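Drulside Forums > Home Automation > Can a machine do my kitchen yet?

nugroho_fan
My vacuum bot is great, so I asked my wife what she'd hand over next. Dishes, obviously. Are we two years out or 20?

Ulgate Pete
20. I pack orders at a shop that tried an arm for bagging. It did 600 fine and then mashed a box of light bulbs. Someone still stood next to it all shift.

nugroho_fan
OK but a person standing next to it beats a person doing it!

marzipan
Does it though? I'd rather just wash the plate – takes me a minute and I get to listen to the radio.

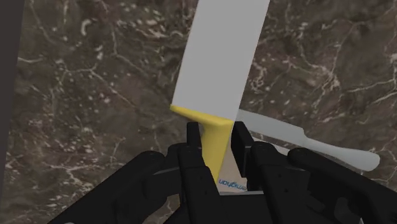
Annapurna Rai
Moderator, Simulation & Grasping
Posts: 1644

I'm with Pete on the timeline, but not on the reason. Closing on a yellow handle like that one is the easy bit, even in sim. Now get the table knife lying next to it. It's slim, it's flat on the counter and the big blade is partly over it. My kid sorts that out without looking.

Ulgate Pete
So 20 years, like I said.

Annapurna Rai
I'd say ten for a slow one – and you'll still be scrubbing the pans.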